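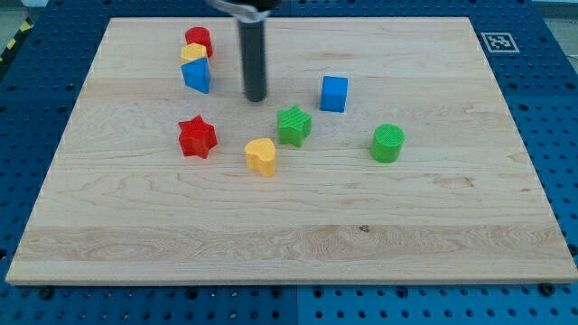
Shobha Suvarna wrote to us after her first order that she wished she had priced the table before the arm, and we have put this section ahead of the unpacking steps with her note in mind.

## 2. Planning your purchase

Please take an afternoon over this part, with a pot of coffee if you like. The Gristora arm is the big item on your list, but the small things around it have a way of adding up.

1. Measure your room first. Leave 40 inches clear on every open side of the table, and mark the edge with hazard tape.
2. Choose a perforated work surface. You will be moving things more than you expect, and a grid of holes makes that so much easier.
3. Budget for a hardwood board and the fasteners to hold it down. We suggest ordering 2 boards — the second one can wait in a cupboard until you want it.
4. Pick your practice pieces. A mixed set of cylinders, cubes, stars and hearts costs $105 from Vusico and will keep a new team busy for weeks.
5. Set aside $3000 for fingers, mounts, printed markers and freight.

**Note:** Straight round fingers are sold separately from the gripper, so do check your quote line by line.

**Caution:** Do not order the arm until your floor has been checked for load. Restocking fees apply once the crate leaves our dock.

When your list is ready, send it to Ayane Koyama in our planning office, and she will go over it with you before you sign.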